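Section 4. First Use, Everyday Steaming and Care

This section covers the Plellstead Aranda handheld steamer from the first fill to end-of-season storage. Read Section 1 (Safety) before you start. If your steamer came with the Skiltby brush head, read 4.5 as well.

Set up near a wall outlet, on a firm, level surface that can take some heat and moisture. Keep the surface clear of papers, medicines and anything with a painted or waxed finish. The cord should reach the outlet without being pulled tight, and it should not hang where a child or pet can catch it. 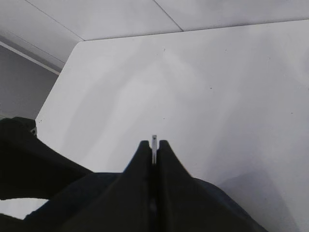 Imke Brandes
Technical Writer, Plellstead Customer Guides

4.1 Filling the tank

The tank holds 100 ml when filled to the MAX line. Do not fill past the line. An overfilled tank will push water out through the steam plate as soon as you tilt the handle.

1. Make sure the steamer is unplugged and the power switch is at 0.
2. Press the release tab under the handle and slide the tank down.
3. Lift the rubber stopper. It stays attached to the tank by a short strap. Do not cut the strap.
4. Fill with cold tap water up to the MAX line.
5. Push the stopper in until its rim sits flat all the way around.
6. Wipe the outside of the tank and slide it back up until it clicks.

If your tap water is very hard, use half tap water and half distilled water. Using only distilled water is also fine, but the first few bursts of steam may be weaker.

CAUTION: Do not add perfume, starch, linen water, vinegar or fabric softener to the tank. These leave a film inside the heater that cannot be cleaned out, and the damage is not covered by the warranty.

4.2 Heating up

1. Stand the steamer upright on its base.
2. Plug it in and move the switch to 1. The light comes on amber.
3. Wait until the light turns green. From a cold start this takes 26 seconds.
4. Point the plate away from yourself and anyone else. Hold the trigger for a few seconds to clear the line. You may see some spitting and hear a knocking sound from the pump.
5. When the steam is even, you are ready to begin.

During use the light will go back to amber from time to time. Let go of the trigger and wait for green. Steaming on amber gives wet steam, and wet steam leaves spots.

Note: There may be a slight smell during the first use. Open a window and run one full tank into the air before you steam any clothing.

4.3 Checking the fabric

Look at the care label first. If it shows an iron with a cross through it, test before steaming. If it says dry clean only, test as well, and test in a place that will not show.

Cotton and linen: use the high setting. Linen comes up best if it is still a little damp from the wash.

Wool and wool blends: use the high setting, but keep the plate a finger's width off the cloth. Do not press.

Silk and viscose: use the low setting, from the inside of the garment, with a thin cotton cloth in between.

Polyester and other synthetics: use the low setting and keep the plate moving. Synthetics can take on a shine if the heat stays in one place.

Velvet and corduroy: steam from the back only. Brush the pile up with your hand while it is still warm.

Leather, suede, waxed cotton, vinyl and anything with a glued-on trim: do not steam.

To test, give one short burst to the inside of a hem, let it dry fully, and look at it in daylight. If the color has moved, or the cloth has puckered, stop there.
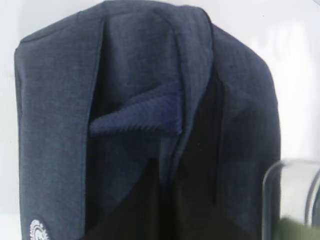 Water spots are the most common complaint we get from new owners, and nearly all of them come from starting before the light is green or from holding the steamer flat. Keep the handle upright, and clear the line again after every pause. How much a spot shows depends on the cloth. A smooth, solid color will show even a small drip until it dries. The dark blue and gray mix here, with its fine flecked texture, is more forgiving, though you should still test it like any other. If you do get a spot, leave it alone until it is dry, then steam the whole panel lightly so that there is no edge to see. Rubbing a wet spot with a towel can leave lint in the weave, and the lint is harder to get out than the spot.

4.4 Steaming a garment

Hang the garment on a sturdy hanger, from a rail or a door hook. Do not steam clothing while someone is wearing it.

1. Empty the pockets and close the top button.
2. Start at the collar or neckline. Hold the plate against the fabric, or just off it for wool, and press the trigger.
3. Work down in slow, straight strokes. Pull the hem lightly with your free hand to keep the cloth flat. Keep that hand below the steam, never behind the cloth at the same height.
4. Do the sleeves next, one at a time, from shoulder to cuff.
5. For stubborn creases, go to the inside and steam from there, then repeat on the outside.
6. Let the garment hang for 20 minutes before you wear it or put it in a closet. It will feel dry sooner than that, but the seams hold moisture.

Pleats take some practice. Pin the bottom of each pleat to the next one with plain metal pins, steam from top to bottom with the plate off the cloth, and take out the pins once everything has cooled. Pins with plastic heads will melt.

The same method works for curtains. Steam them in place, on the rod, starting at the top. Take breaks to refill. A long pair of lined curtains will use several tanks.

Upholstery can be freshened on the low setting if the label allows water-based cleaning. Vacuum first. Use the steam lightly and do not soak the padding.

Soft items that hold their own shape, such as hats and fabric bags, are harder to do well, as there is no weight to pull them flat. Fill them first with a rolled cotton towel. 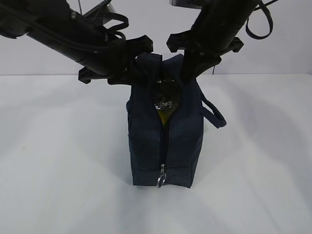
The towel should fill out the corners without stretching the seams. Steam one side, let it cool, then turn to the next. Cooling is what sets the shape, so moving on too soon will undo the side you have finished. Keep the plate away from zipper pulls, snaps and logos. Metal parts get hot enough to burn your fingers and stay hot after the cloth has cooled. If there is a foil or foam lining, use the low setting and keep each burst short. Leave the towel in place until the outside is dry to the touch, then take it out and leave the item open overnight.

WARNING: Steam is hot enough to cause burns. Never point the steamer at people, pets, plants or electrical outlets. Never reach into an opening that you have just steamed.

4.5 Fitting the Skiltby brush head

The brush head opens up thick weaves so the steam can get through. It is meant for wool coats, heavy curtains and upholstery.

1. Unplug the steamer and let it cool completely.
2. Line up the two notches on the brush head with the notches on the plate.
3. Press the top edge on first, then the bottom. Both should click.
4. To take it off, pull the lower tab toward you.

Do not fit or remove the brush head while the steamer is hot. Do not use it on silk, knits or anything with loose threads.

4.6 After each use

1. Move the switch to 0 and unplug.
2. Stand the steamer upright until it is cool.
3. Take off the tank, empty it, and leave the stopper open so the inside can dry.
4. Wipe the plate with a damp cloth. Do not use scouring pads.
5. Loop the cord loosely. Do not wrap it around the body of the steamer.

4.7 Descaling

Descale when the steam gets weak, when white flakes show up on the plate, or after 26 full tanks, whichever comes first. Use Prirnadent descaling powder only. One sachet is packed with the steamer and refills are sold where you bought it.

1. Dissolve one sachet in 600 ml of lukewarm water in a jug.
2. Fill the tank to the MAX line with the mixture.
3. Heat the steamer, hold it over a sink and run the tank empty.
4. Repeat until the jug is empty.
5. Run two tanks of plain water through in the same way.

Wear gloves and keep the window open. Rinse the sink well afterward.

4.8 Storage

Store the steamer upright, in a dry room where the temperature stays above freezing. Water left in the pump can freeze and crack the housing, and owners often find the crack only when they bring the steamer back out in May. A closet shelf or a soft bag with room for the cord will do. Leave the bag partly unzipped for the first day, and keep the brush head in a separate pocket or pouch so the bristles are not crushed.

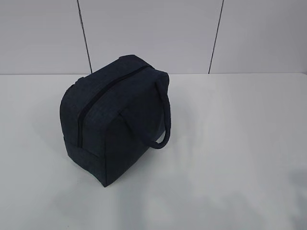
Fig. 4-4. Navy fabric bag with long black zipper.

Before using the steamer again after a long break, check the cord for cuts or stiff spots, rinse the tank, and run one tank of clean water through over a sink. If the steamer leaks at the handle, or the light does not come on, stop using it and go to Section 5 (Troubleshooting).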